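# Dérive du zéro sur capteur de force en S après changement d'amplificateur

**Vibeke Ravn**

Bonjour,

J'exploite un petit banc d'essai de compression pour des ressorts et des blocs de mousse d'assise. Le capteur est un modèle en S, pleine échelle 2 kN, sensibilité nominale 2 mV/V, pont complet 350 ohms. Il était relié jusqu'en septembre à un conditionneur Brandside, tombé en panne, que j'ai remplacé par un Chisholm d'occasion, sans notice.

Depuis le remplacement, le zéro dérive. À la mise sous tension, je fais la tare, puis la valeur affichée monte de 13 N en une heure, sans aucune charge. Elle se stabilise ensuite, mais il suffit d'ouvrir la porte de l'atelier pour qu'elle bouge à nouveau de quelques newtons. Avec l'ancien conditionneur, je n'avais jamais relevé plus de 2 N sur une journée.

Ce que j'ai vérifié :

- résistance entre les bornes de signal : 351 ohms, conforme à la fiche ;
- résistance entre les bornes d'alimentation : 413 ohms, dans la tolérance de la fiche ;
- isolement entre pont et corps du capteur : hors gamme du multimètre ;
- tension d'excitation en sortie du Chisholm : 10,0 V à vide, 9,6 V capteur branché.

Le câble du capteur a six fils. Le connecteur du Chisholm n'a que quatre bornes repérées pour la mesure, plus le blindage. J'ai donc laissé les deux fils de retour en l'air, isolés au ruban. La rallonge entre le capteur et l'armoire fait 24 m.

Faut-il incriminer le capteur, le conditionneur ou le câblage ? Et peut-on compenser la dérive par logiciel en attendant ?

---

**jisden_mesure**

Capteur mort. Les jauges se décollent avec le temps et le zéro part. Remplacez-le, ça ne se répare pas.

---

**Sille Snorradóttir**

Je ne conclurais pas à un décollement des jauges avec ces relevés. Un décollement donne le plus souvent un zéro qui saute ou un fluage anormal sous charge constante, et l'ancien conditionneur l'aurait montré aussi. Les résistances sont cohérentes, l'isolement n'est pas en cause pour autant qu'un multimètre permette d'en juger (un mégohmmètre sous 50 V serait préférable, capteur débranché de l'électronique).

**1. L'excitation.** Une chute de 10,0 V à 9,6 V, si les deux mesures sont prises aux bornes du conditionneur, ne peut pas être imputée à la rallonge. C'est la source qui fléchit. Sous 413 ohms, un pont demande un peu plus de 24 mA à 10 V. Beaucoup de conditionneurs anciens le fournissent sans difficulté, d'autres sont limités. Si le Chisholm possède un cavalier ou un commutateur de tension d'excitation, passez à 5 V. Le signal est divisé par deux, mais la puissance dissipée dans les jauges est divisée par quatre, et la part de dérive due à l'auto-échauffement diminue d'autant. Reprenez la mesure de tension en charge après modification : elle doit rester stable pendant toute la chauffe.

**2. Les fils de retour.** Ne les laissez pas en l'air. Sur un appareil à quatre bornes, on relie au plus près du conditionneur retour + avec excitation +, et retour − avec excitation −. La section de cuivre utile double sur la longueur du câble six fils, ce qui réduit la perte en ligne et sa variation avec la température. Cette perte agit sur la sensibilité bien plus que sur le zéro, donc ce point n'expliquera pas vos 13 N à lui seul. Il faudra refaire l'étalonnage après raccordement.

**3. Le blindage.** Un seul point de terre, côté conditionneur. S'il est aussi relié au corps du capteur et que celui-ci est boulonné au bâti, vous avez une boucle. Contrôlez à l'ohmmètre, conditionneur hors tension.

**4. Le test de séparation.** À faire avant tout achat. Débranchez le capteur et mettez à sa place un pont fixe de quatre résistances de 350 ohms à couche métallique, 0,1 %, faible coefficient de température, soudées court. Laissez tourner deux heures en notant la valeur toutes les dix minutes. Si la dérive est présente, elle vient de l'électronique. Si elle disparaît, remettez le pont fixe au bout de la rallonge et recommencez. Le capteur n'est suspect que si les deux essais sont stables.
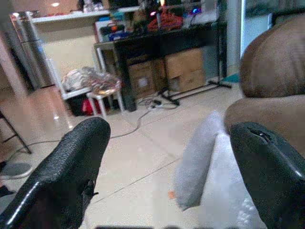 Le mode de fixation et l'environnement du capteur comptent également, surtout si la valeur réagit à l'ouverture d'une porte. Un corps en S exposé à un courant d'air prend un gradient de température entre ses deux faces, et la compensation interne du pont suppose une température uniforme. Un capot léger, fermé, sans contact avec les parties mobiles, suffit en général. Pour les essais de mousse, ajoutez l'effet de l'éprouvette : sur un accoudoir ou un coussin rembourré, arrondi et recouvert de tissu comme le brun à droite, l'effort relevé sous un plateau à position fixe décroît pendant plusieurs minutes par relaxation du garnissage. Cette décroissance ne doit pas être confondue avec le fluage du capteur. Faites donc tous vos relevés de dérive à vide, plateau dégagé, puis avec une masse étalon suspendue, jamais sur une éprouvette souple.

Quant à la compensation logicielle, je la déconseille tant que la cause n'est pas identifiée. Une mise à zéro automatique entre deux essais est acceptable si chaque essai dure moins de quelques minutes. Une correction par loi de température suppose une sonde collée sur le corps du capteur et une caractérisation en enceinte, ce qui coûte plus cher qu'un conditionneur neuf.

---

**Vibeke Ravn**

Merci. Résultats partiels, au 8 novembre 2021 :

- pont fixe directement sur le Chisholm, excitation 10 V : dérive équivalente à 11 N en une heure ;
- même montage, excitation 5 V (il y avait bien un cavalier, sous le couvercle) : équivalent à 3 N ;
- blindage : relié aux deux extrémités, je l'ai déconnecté côté capteur.

Les fils de retour sont maintenant pontés au connecteur. Je n'ai pas encore refait l'étalonnage ni fabriqué le capot.

---

**Sille Snorradóttir**

L'électronique est donc en cause pour l'essentiel. Le pont fixe s'échauffe aussi, mais très peu avec des résistances à faible coefficient. Regardez l'alimentation interne et la référence de tension du Chisholm ; les condensateurs électrolytiques sont à contrôler en premier sur un appareil de cet âge. Si vous ne souhaitez pas l'ouvrir davantage, restez en 5 V, laissez-le sous tension en permanence et refaites l'étalonnage à chaud, avec au moins cinq points en montée et cinq en descente.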